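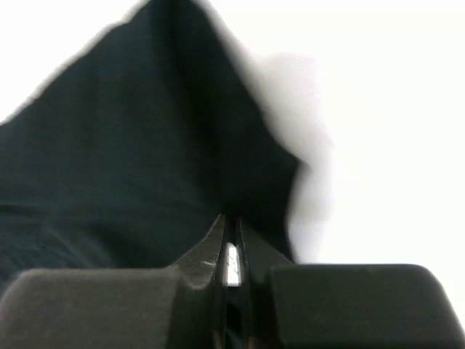
Dark navy fabric with a soft, matte surface.

Changes to refunds and settlement reports in the Plokari merchant portal

Siltau Payments will introduce a revised refunds process in the Plokari merchant portal on January 25, 2025. The change applies to all merchants who take card payments through Plokari, whether online, by telephone or at a counter. Merchants who use the Irkia connection to pass orders from their own shop software should also read the section on linked accounts below.

Refunds

At present, a refund is entered from the original sale record and is sent to the card issuer with the next settlement file. Under the revised process, each refund will first appear on a new page called Pending Refunds, which can be opened from the Transactions menu. A user with manager rights must approve the refund before it is released. Refunds that have not been approved within 7 days will lapse and will have to be entered again. No money leaves the merchant's account while a refund is pending.

Approval is not required for refunds below the limit set by the merchant. The limit will be set to £50 for all accounts on the day of the change and may be altered under Settings, then Permissions. The highest limit that may be chosen is £2000. Merchants who do not wish to use approvals for smaller sums are advised to review this setting in good time.

Partial refunds may still be made against a single sale, provided that their total does not exceed the amount first taken. The reason field, which has until now been optional, will become compulsory. It accepts up to 176 characters and will be shown on the monthly statement. Customers' card numbers must not be entered in this field.

Settlement reports

The daily settlement report will show refunds in a separate column from sales. Merchants who import the report into an accounts package should check that the extra column is read correctly. A test file in the new layout can be downloaded from the Reports page. The old layout will remain available on request until the end of August, after which it will be withdrawn.

A new message, code 603, will be shown where a refund cannot be matched to a settled sale. In most cases the sale is still waiting to be settled and should be voided instead. If the message appears against a sale that has been settled, please contact the support desk and quote the transaction reference.

Linked accounts

Refunds sent through Irkia will follow the same rules. Merchants whose connection was set up by Siregar need take no action, as the necessary update will be applied to their accounts. All other merchants should ask their software supplier to confirm that pending refunds are supported.

The updated user guide is available from the Help menu of the portal.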